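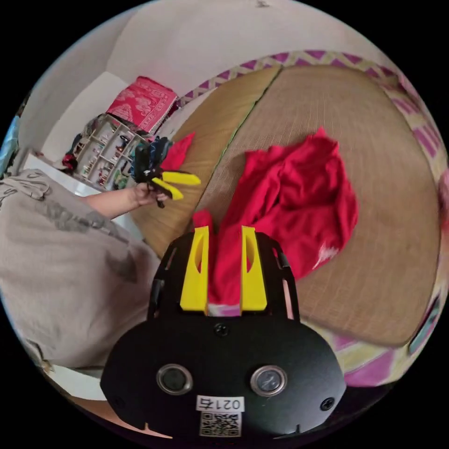 Folding on the bed: a talk with Gladys Taipe
22 March 2018

Gladys Taipe has folded clothes for other people for most of her working life. She began at the Grollo laundry, where the shirts came through in stacks and the folding was done standing up at a long counter. These days she goes into homes and sorts out bedrooms and wardrobes, mostly by word of mouth. I spoke to her over tea in February and we kept to one subject, the clothes that pile up on the bed.

She doesn't own a folding board and doesn't want one. "A bed with a mat on it is as good a table as you'll get," she said. "You can walk up to it from the side, and there's room to put down what you've finished."

The mat matters to her more than I expected. She likes a woven straw one laid over the sheet. A soft mattress cover moves about when you pull a sleeve straight, she said, and you end up smoothing the sheet as well as the shirt. The mat stays where it is. It also has lines in it, and she uses them to keep the hem level.

I asked where people go wrong. "They fold from the heap. They pull out a corner and start, and the rest of it is still in a knot." She takes one thing off the heap, holds it up by the shoulders and lets it hang before it goes down on the mat. Red things and dark things she keeps apart, a habit left over from Grollo.
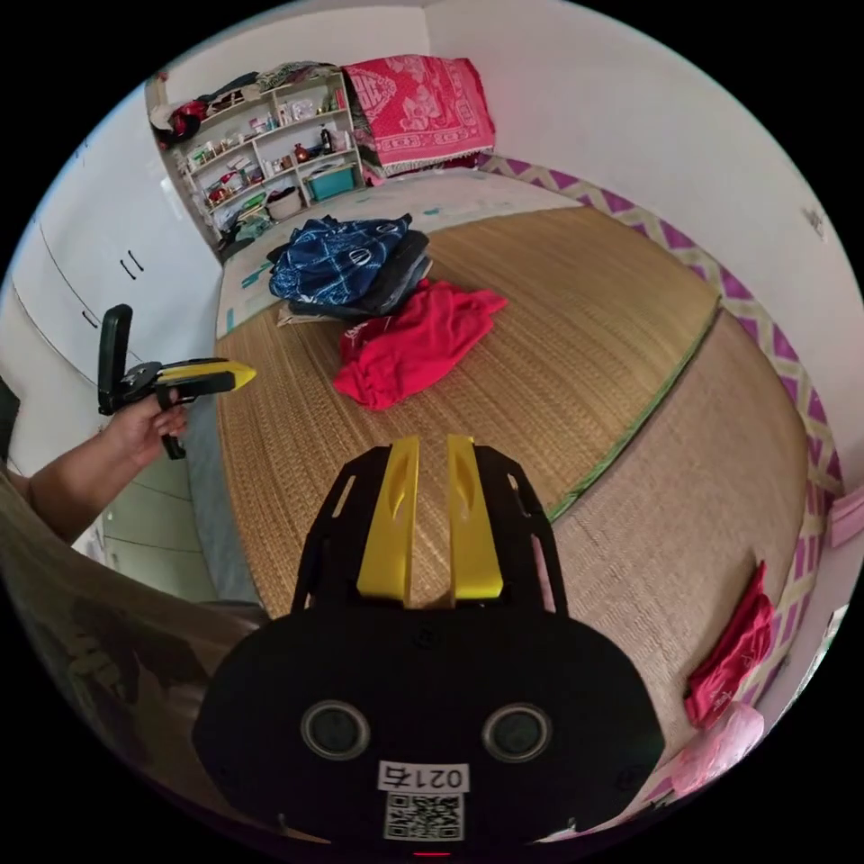 Piles, and where they go

Her piles are low. At the laundry they were paid by the bundle and a bundle was as high as would stand up, but at home she stops well before that. "If you have to hold it with your chin, it's two piles."

She puts heavier things at the bottom and tries to have each pile belong to one shelf. Blankets are folded first and moved to the head of the bed, out of the way. She had a client in Vuorinen, a mother of 2 boys, who used to finish the folding and then leave everything on the bed until night, when it went on a chair. Gladys moved the boys' shirts to the lowest shelf so they could put them away themselves.

Long sleeves take her longest. She lays the garment face down, brings one side in to the middle, and turns the sleeve back along its own length so that it doesn't stick out at the shoulder. 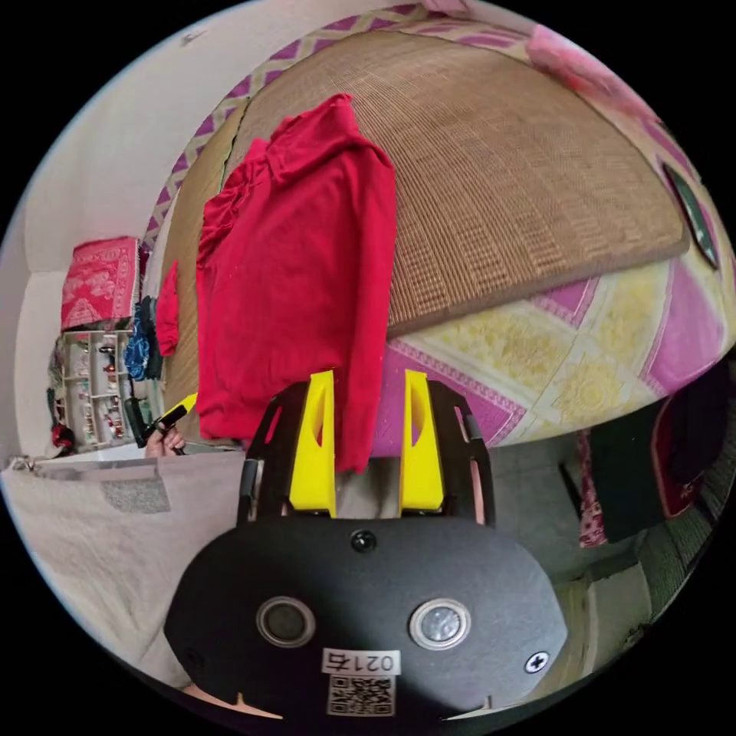 Then the other side, and then up from the hem, twice for a child and once more for a grown man. She was firm that the hem comes up to the collar and the collar never goes down to the hem. I asked why. "It sits better. And it's how I was taught."

T-shirts she finds easy, apart from the printed ones. Thick lettering cracks along a fold if it's pressed, so she tries to leave the print flat on the front. A T-shirt that has been bunched up gets pulled out by the hem and sleeves before anything else is done to it.
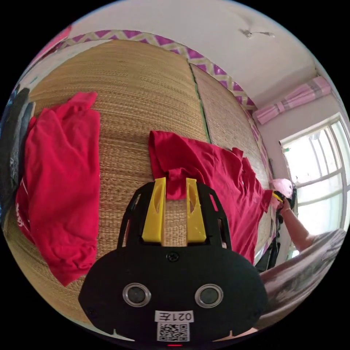 Red T-shirts on the straw mat, one still bunched up.

She charges 900 for a full bedroom and less for a wardrobe alone. Next month she starts on a house in Kerkari, where she has been told to expect a lot of bedding.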